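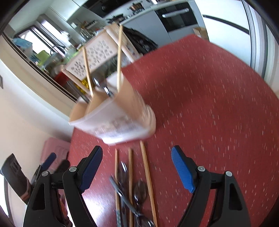
Issue 5, page 339

A Hand Tool Is Still a Hand

The open day at Mandik in September gave visitors a choice between two floors. Downstairs, Bondance had a fixed arm moving blocks between trays behind a rail, and that was where most of the crowd stood. Upstairs, the Mosoti project was showing how it records household tasks with hand-held grippers. I spent 20 minutes on the first and the rest of the afternoon on the second, and I think the second deserves more attention than it got.

The task was utensils. Chopsticks and spoons lay in a pile on a red speckled table, with a cup and a plastic drying caddy behind them. A person works the gripper by hand, and a camera on the tool records what the fingers do. The fingers are black plastic with cut-outs, and each has a ribbed blue pad at the tip. No motor decides anything. The recordings are used later to train a controller.

The usual objection, which I heard on the stairs, is that this is not robotics. A person is doing the work. I accept the second sentence and reject the first. The gripper removes most of what a human hand can do. There is no palm and no third finger. Anyone holding it has to solve the problem the machine will have to solve, with nearly the same contact surfaces. A chopstick flat on a hard table is a bad object for two fingers. It rolls, it offers little height, and its neighbor is usually touching it. A spoon is worse at the bowl and better at the handle. These are facts about grasping, and the block demonstration downstairs contained none of them.

My own objection is different. The sheet handed out by Flustitz, who supply the tools, gave a figure of 200 recordings per task and said nothing about how failures are handled. When I asked, I was told that dropped items are trimmed out before training. I consider this a mistake. A cup that tips, or a stick that slides off the pad, is the condition a kitchen machine will meet most often, and the recovery is the part worth learning. At minimum the failed attempts should be kept and labeled.

I would also vary the pile more. Mosoti uses 3 starting layouts — too few, in my view, for objects this thin.

Neither change needs new hardware. Both need more hours at the table, and a demonstration next year that leaves the drops in.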